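Eight days in the paint hangar

2018-07-16
by Meriem Abou Zeid

Ok quick one, I have maybe an hour before I need to sleep and my hands still smell like solvent. Back from Clollville. Eight days. Two regional turboprops, one in for a full strip and repaint, one just for touch up on the belly and the leading edges. The touch up took longer. Of course it did.

For anyone new, I paint airplanes. Not pictures of airplanes. The actual outsides. I work for Zulent, small contract outfit, we go where the hangar is. People ask if it's like painting a car and sort of, except the car is the size of a house and every gram goes in a logbook.

So the full repaint. Strip went fine until we got to the tail, where somebody years ago had put a new livery straight over the old one. And then another one over that. Three airlines deep back there. You could see a bit of green, then a bit of gold, then the primer. Kind of pretty. Suleiman took about a hundred photos and then we had to get rid of it, because control surfaces have to be balanced and extra paint throws them off. Rudder came off, stripped, repainted, back on the balance stand. Came out heavy at the trailing edge. Sanded it back and did it over. 12 hours gone on one rudder.

Masking is the part I like. I know that makes me strange. Static ports, pitot probes, drain holes, antennas, every window. You use the bright tape on the ports so it can't get missed at the end, and you write it down when it goes on and you write it down when it comes off, and then a second person walks round with the list. I was the second person this time. I've been the second person since March and I still check everthing twice.

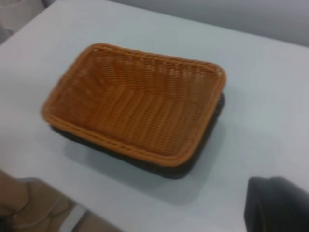

Humidity was the real problem. Clollville sits next to the river and by five in the morning the hangar floor was sweating. The topcoat we were using is fussy, goes cloudy if there's too much water in the air, so we kept waiting. And waiting. Younes had the meter on a string round his neck like a whistle. Every time it dropped under the limit he'd shout and we'd all suit up and go. Once we got one wing half sprayed and it started climbing again. Kept going, wet edge, no choice really. It came out fine. I would not want to do it again.

Stripes! The customer, Tridov, wanted a thin double line the whole length of the fuselage, over the windows, tapering toward the nose. Looks like nothing on a drawing. On a curved body it looks bent even when it's dead straight, so you end up laying it out by eye from the far wall, with one person up on the dock moving the tape up and down while the other one yells. I was yelling. We pulled that line off and re-laid it 6 times. I still think it's a hair high over the door and Rachid says I'm seeing things.

The other one, the touch up job, was rain erosion mostly. Leading edges sandblasted down to bare metal in spots, plus hydraulic fluid had got under the paint behind the gear bay and lifted it in sheets. You pick at one flake and suddenly you've got a patch up to 20 inches across. I stopped picking. Then I started again becuase it had to come off anyway.

Food was bad. Hotel was ok. The El Sherbiny place by the gate does a decent lentil soup and stays open late, if you ever get sent there.

Home two weeks now I think, then a cabin door job that may or may not happen. Will post the stripe photos once the customer says I can. Bed.

3 comments

Abdelghani Abou Zeid
Your mother wants to know if you wear the mask. I told her yes. Wear the mask.

Rachid Younis
It is not high over the door. I measured it after you left.

paintbooth_gal
Which stripper are you on these days? We switched to a peroxide one and it's so slow in the cold, we leave it overnight and half of it is still stuck on in the morning. Would love a post on that

Recent posts
Balancing an elevator, badly
Respirator fit, beards, arguments
What's in my tape box
Why white airplanes aren't all the same white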